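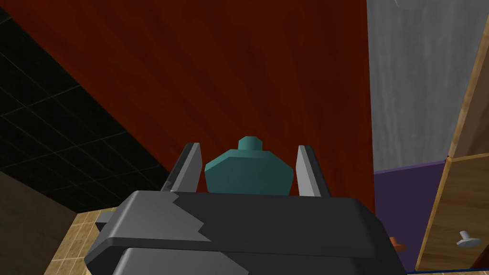 Inicio · Foros · Remo indoor · Remo en agua · Material · Entrar

Comunidad Bañez de remo > Técnica

Tiempo de lectura: 3 min

¿Por qué voy rápido en el ergómetro y en el agua parezco un armario flotando?

banco_movil

Llevo dos inviernos remando en el ergómetro del garaje, un Ketora de segunda mano que suena como una cafetera vieja, y estaba bastante orgulloso de mí mismo. En abril me apunté al club de Osumside para probar el skiff y el orgullo me duró hasta el pantalán. En la máquina aguanto series largas a 24 paladas por minuto sin despeinarme. En el agua, a la misma cadencia, me adelantan señores jubilados que además van charlando.

Lo que noto es que al llegar adelante el bote se frena, como si alguien lo agarrase por la popa. También se me va hacia babor, y la pala de ese lado sale del agua cuando le parece. He leído que hay que «sentir el bote». Yo lo siento, sobre todo en las lumbares. ¿Es cosa de técnica, de reglaje, o me vuelvo al garaje, que allí era feliz?

skiff_y_aparte

El frenazo es de manual: vienes lanzado en la recuperación y te estampas contra los pies. En el ergómetro la máquina está atornillada a su propia paciencia y te lo perdona todo. En el bote tu peso va hacia popa y el casco lo nota, y mucho.

Prueba esto antes de tocar una sola tuerca. Calienta y haz 20 paladas con pausa: manos fuera, cuerpo inclinado, rodillas todavía abajo, y ahí te paras un segundo. Luego subes despacio con el carro, como si debajo hubiera un bebé dormido. Otras tantas sin pausa, y vuelta a empezar. Mantén la cadencia baja, por mucho que te pique el amor propio cuando pasen los jubilados.

Lo de babor mira primero si es de manos. Al cruzarlas, casi todos llevamos la izquierda por encima y un poco adelantada; si la subes demasiado, el bote se inclina y una de las palas se queda sin sitio. Cuando vayas derecho con las manos bien y siga tirando, entonces sí, mide las alturas de las chumaceras. Y si puedes, que alguien te grabe de lado desde la orilla. De frente salimos todos guapísimos.

remero_de_salon

Cómprate unas palas nuevas. Yo pasé a las Kendden y gané un montón. Me costaron casi 300 euros en oferta y no me arrepiento (mi mujer igual sí).

tercio_de_popa

Discrepo del compañero de las palas, con cariño. Con unas palas mejores vas a frenar el bote igual, pero más elegante.

A lo que dice skiff_y_aparte le añadiría los pies. Si llevas las zapatillas muy altas, no llegas bien adelante y te tiras con la espalda para ganar los últimos centímetros, de ahí seguramente tus lumbares. Baja la pedalina un punto y rema 300 metros solo con piernas y brazos estirados. Si deja de doler, ya tienes algo. Si sigue, súbela otra vez y pregunta en el club, que para eso pagas la cuota.

Y no tires el ergómetro. Suéltate los pies de las correas y haz ahí los rodajes suaves: si te caes hacia atrás al final de la palada, ya sabes qué estás haciendo también en el skiff. Yo me caí dos veces la primera tarde, con el perro delante.

banco_movil

Gracias. He hecho lo de las pausas y he volcado, pero en línea recta. Mañana bajo la pedalina.

Temas relacionados
Altura de chumaceras: cómo medirla sin discutir con el club
Ampollas en las manos, ¿guantes sí o no?
Remar con viento cruzado en Osumside
Mi Ketora hace un ruido raro al volver el carro
Cómo subirse al skiff después de volcar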